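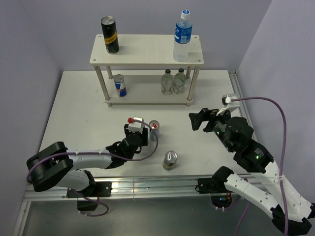 Jumik (proyecto estudiantil)

Jumik es el proyecto de robótica con dos brazos del instituto Dedley, y también el nombre del club que lo mantiene vivo, porque en algún momento dejamos de distinguir una cosa de la otra. Consiste en colocar, retirar y ordenar envases de bebida en un pequeño estante de dos niveles, con un brazo a cada lado de la mesa. Suena fácil. Yo llevo tres cursos en el club y todavía me pongo nerviosa cuando una pinza se acerca a una botella de cristal.

El proyecto compite cada primavera en el Torneo Sembiring, en la categoría de manipulación, y durante el resto del curso funciona como taller de tarde en el aula 301. Esta ficha recoge lo que es, cómo se trabaja y qué vocabulario usamos (que a los nuevos les vuelve locos las primeras semanas, a mí la primera).

Origen y nombre

Jumik nació como trabajo final de un módulo de automatización. La idea inicial era un dispensador de bebidas con una cinta transportadora, bastante feo, que se atascaba con cualquier cosa más alta que una lata normal. Al curso siguiente se abandonó la cinta y se pasó a los brazos. El nombre viene de la etiqueta de una caja de piezas sueltas del almacén, y he oído por lo menos cuatro explicaciones más nobles que esa – todas falsas, me temo.

En la actualidad el club admite hasta 29 alumnos por curso, repartidos en turnos. No hace falta saber programar para entrar, aunque se aprende deprisa a base de ver cómo lo hacen los del turno anterior.

El puesto de trabajo

La mesa es blanca y está cerrada por tres paredes lisas de un gris tirando a lavanda. Los dos brazos van fijados a un perfil de aluminio que recorre el borde delantero, y el estante se pone al fondo. A la zona libre que queda entre los brazos y el estante la llamamos «la plaza», y es donde se dejan los envases que están de paso.

Cada pinza lleva encima su soporte con la cámara y un cable morado que baja siguiendo el brazo. Del cable morado podría escribir un artículo aparte! Si queda corto, tira de la muñeca en los giros largos; si queda demasiado largo, hace un bucle y barre todo lo que encuentra. En el taller se revisa antes de cada turno y se sujeta con bridas.

Los envases

Trabajamos con envases comerciales, los mismos que cualquiera compra en una máquina. Los habituales son estos:

Lata alta negra con banda amarilla. Pesa arriba cuando está llena y se vuelca con mucha dignidad, muy despacio.

Lata fina tipo bebida energética. La favorita de los principiantes, porque cabe bien entre los dedos.

Botella de plástico de Pocari Sweat. El plástico cede al apretar, y el tapón ancho, blanco con su círculo azul, se reconoce muy bien desde arriba.

Botellita de cristal de cuello corto. Suele vivir en el nivel inferior y es la que más puntos da en el torneo.

Lo difícil empieza cuando se juntan. Desde la cámara de la muñeca una botella tapa a otra, la pinza del compañero se come media lata y lo que queda visible es un trozo de etiqueta y una tapa brillante. Por eso insistimos tanto en mirar el grupo entero antes de mover nada – aprendes a deducir qué hay detrás por un borde azul o un pedacito de metal. 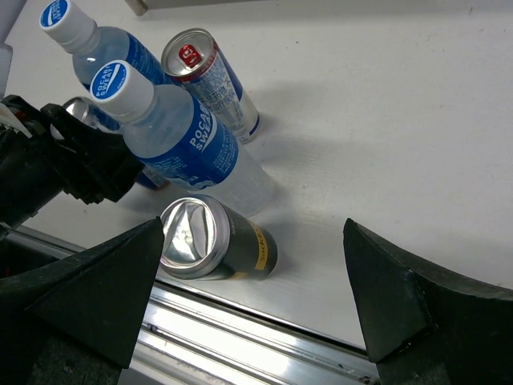 Reglas del Torneo Sembiring

La prueba se reparte en dos rondas. En la primera, el estante tiene que quedar ordenado según un plano que el jurado entrega a las cuatro de la tarde, ni un minuto antes. En la segunda hay que vaciar una parte y devolverla a la plaza sin que caiga ningún envase. La puntuación máxima es 478, una cifra rarísima que sale de sumar las bonificaciones de cada categoría y que ningún reglamento posterior se ha molestado en redondear.

Se penaliza lo siguiente:

Tocar el estante con la pinza abierta.
Soltar un envase antes de que apoye toda la base.
Cruzar los brazos sobre el nivel superior.
Dejar una etiqueta mirando a la pared si el plano pide lo contrario.

La última es la que más discusiones provoca. Girar una botella sobre sí misma con una sola pinza es lento, así que muchos equipos la dejan en la plaza y la vuelven a coger desde otro lado. En Jumik preferimos llegar al estante con el giro ya hecho. Es cuestión de gustos (y de cuánto tiempo quede en el reloj).

El estante de referencia

El plano básico de entrenamiento pone los envases grandes arriba y los pequeños abajo: latas a la izquierda, botellas a la derecha, en los dos niveles. Los brazos terminan vacíos y con la plaza despejada. Es el plano que se enseña en enero y al que volvemos cada vez que algo se tuerce.
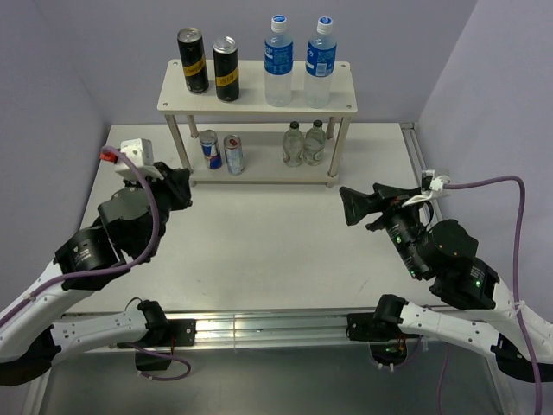

Ficha redactada por una alumna del club Jumik para Flulla, la enciclopedia escolar del instituto Dedley. Sección: clubes y proyectos.

Cómo se entrena

Una sesión normal empieza con los brazos en reposo y el plano pegado en la pared del aula. Una persona maneja, otra mira las cámaras y canta lo que ve, y una tercera anota los fallos en el cuaderno. Los papeles se rotan. A mí me gusta cantar, que es como llamamos a decir en voz alta «izquierda, un poco más, baja», y reconozco que me paso de entusiasta.

Los nuevos practican primero con una sola lata en la plaza. Luego llega el nivel superior, y bastante después el inferior, donde el hueco entre las dos tablas obliga a entrar casi en horizontal. Es ahí donde se rompe la paciencia de casi todo el mundo! También la mía, que conste.

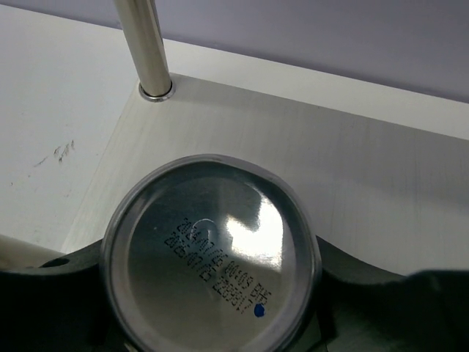 El ejercicio que más ha cambiado mi manera de trabajar es el de la base. Se trata de coger la lata de modo que el fondo quede mirando a la cámara y decidir, con esa única vista, si el agarre está centrado. Cuesta al principio, porque el metal devuelve un reflejo blanco que se come parte de la superficie, pero el código impreso en puntitos negros ayuda muchísimo: son dos líneas, cada una parece empezar por una fecha, y como cruzan el círculo en diagonal dan una referencia estupenda para saber cómo está girada la lata. Yo me fijo además en el punto azul que hay cerca del borde. En el cuaderno del turno apuntamos la dirección de las líneas como si fuera la aguja de un reloj, y quien maneja después repite el agarre buscando la misma hora.

Vocabulario del club

Plaza: zona libre de la mesa delante del estante.

Cantar: guiar en voz alta a quien maneja.

Beso: contacto leve entre una pinza y un envase que no estaba previsto. No penaliza si nada se mueve.

Sombra: envase que se sabe que está pero no se ve en la cámara de la muñeca.

Siesta: postura de reposo de los brazos. Se usa también para las personas, sobre todo en época de exámenes.

Véase también

Torneo Sembiring
Clubes del instituto Dedley
Aula 301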